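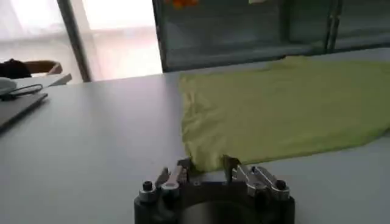

Perguntas frequentes: ensinar tarefas ao robô

Atualizado em sexta-feira, 27 de setembro de 2024

Preciso saber programar?
Não! Quem já dobrou uma camiseta tem o essencial. Você conduz o braço pela tarefa, o sistema grava posições, abertura da garra e vídeo do punho, e o treino fica por conta da equipe do laboratório Tallovstead.

Qual é a diferença entre guiar com a mão e teleoperar?
No modo manual você segura o braço e o leva aonde quiser (os motores ficam leves, é uma delícia). Na teleoperação você move o controle Akereck e o robô acompanha de longe. Para tecido preferimos a teleoperação: sua mão não entra no campo da câmera e o vídeo fica igual ao que o robô vai ver quando trabalhar sozinho.

Por que começar com pano?
Tecido é um professor maravilhoso. Ele amassa, escorrega, muda de forma a cada toque, e quase tudo que se aprende ali serve depois para sacolas, cabos e embalagens moles. Também não quebra, o que deixa todo mundo mais solto na primeira sessão.

Como devo pegar a borda do tecido?
Chegue com os dedos da garra abertos, desça devagar até a beirada mais próxima e só então feche. Se houver uma dobrinha na borda, aproveite, pois ela dá mais material para prender. Evite apertar contra a mesa. Se sentir resistência no controle, suba um pouco e tente de novo.

Errei no meio. Apago tudo?
Calma, não apague! Se você corrigiu e terminou, guarde a gravação e marque "com recuperação". Essas são ótimas, o robô aprende a sair de apuros. Descarte apenas quando a peça cair da mesa ou o braço entrar em parada de segurança.

Quantas demonstrações são necessárias?
Para uma dobra simples pedimos 80 por pessoa, divididas em 2 sessões. O conjunto Czerwiński, que reúne todas as tarefas com roupa, já passou de 3000, e a diferença de março para cá é linda de ver.

Tenho que repetir sempre do mesmo jeito?
A ordem dos passos, sim. A posição inicial, não: gire a peça, puxe para um lado, deixe umas rugas. A variação entra no começo, o método continua o mesmo.

Posso ter outras coisas na mesa?
Pode, desde que fiquem fora do alcance do braço. Confira os cabos antes de começar.

Onde ficam as minhas gravações?
No painel Tresbridge, na aba "Sessões". Dá para rever cada uma em velocidade reduzida e acrescentar comentários até o fechamento do lote.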